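Quick one before work, coffee going cold, so forgive the typos.

Went up to Cliltotmont for the hill sprint at last. Three years of saying I'd go and then not going. Pauline Dawber drove because my wagon is still on stands waiting for a wheel bearing, and she had the heater on full the whole way up. November. Fog in the valley, then nothing but blue once we got above the trees.

If you don't know the course: it's short. Starts by the old weigh station, two quick lefts, a long drag up past the quarry wall, then the hairpin everybody crashes at, then a blind crest and you're done. The good guys do it in a bit over a minute. I had it in my head as a wide open power course, all engine. Wrong. It's all about how early you dare get back on the gas out of that hairpin, and whether your rear tires are awake yet. Mostly they weren't.

We parked ourselves on the bank inside the hairpin. Muddy. Good view though, you get them braking toward you and then the whole exit.

The entry was bigger than I expected, car numbers up into the nineties. Lots of small stuff in the morning, little hatchbacks on three wheels, a guy in a very tired sedan who lifted the inside front so high on every run that people started clapping before he even turned in. Great to watch. Slow as anything but great.

Then Debora Sorrentino. Car 91, the yellow Lambert single seater with the motorcycle engine in the back. I've followed her results for a couple seasons and never seen her drive in person. So different from video. On video it looks smooth. From the bank you can see her hands going the entire time, tiny little corrections, and the car hopping sideways over the patched bit right at the apex. First run she was 5 tenths off the lead. Second run she braked so late that Pauline grabbed my sleeve. Got it stopped, got it turned, and then a fistful of wheelspin all the way up to the marshal post, which probably cost her everything she'd gained.

Lunch. The Luson paddock had the only food worth standing in line for. Sausage roll, fine. Walked around a bit after, and this is what I like best about these things, you can just walk up to the cars. Debora had the rear bodywork off and was changing the sprocket herself, sitting on an upturned crate, chatting to a couple of kids about chain tension. She said she'd geared it too long for the cold air and was fighting it in second. One tooth. She reckoned one tooth was the whole problem.

I don't know enough to say if that's right but the third run was something else. Cleaner in, earlier on the power, hardly any spin. You could hear it, the engine just pulled instead of screaming. She went second overall with one run to go, behind the big turbo car from the Wokeo team, which has four wheel drive and a guy whose whole job seems to be tire blankets.

And then the fog came up the hill. Proper fog, rolled over the quarry wall in maybe ten minutes. They held the start, and held it, and then they called it on the results after run three. Second place for her. A few people grumbling in the paddock, wanting to wait it out, but you couldn't see the hairpin from the bank by then and we were practically sat on it. Right call. The trap at the crest was reading 70 for the little cars and you do not want to be arriving anywhere at 70 with no idea what's on the other side.

Things I'd do different:

- better boots. mine are done
- get to the bank early, the spots by the tree went first
- bring cash for the program, they don't take cards
- go look at the start line at least once, we never left the hairpin and I regret it

Drive home was slow, stuck behind trailers most of the way down. Pauline wants to enter her coupe next year. She's been saying she needs a harness and a fire extinguisher and a bit of courage, and she already has teh harness. I said I'd crew if she lets me control the heater.

Wheel bearing is supposed to turn up tomorrow. If it does I'll do a post on getting the old one out, if it doesn't you'll hear about that too.

Ok, really have to go.
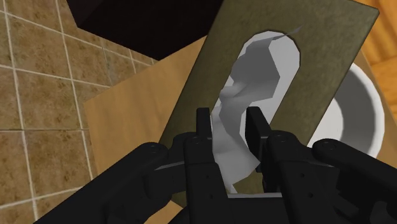
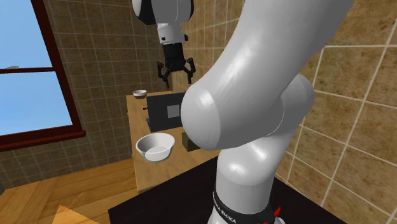 *Two renders. Gripper and the green board first, then the big white arm.*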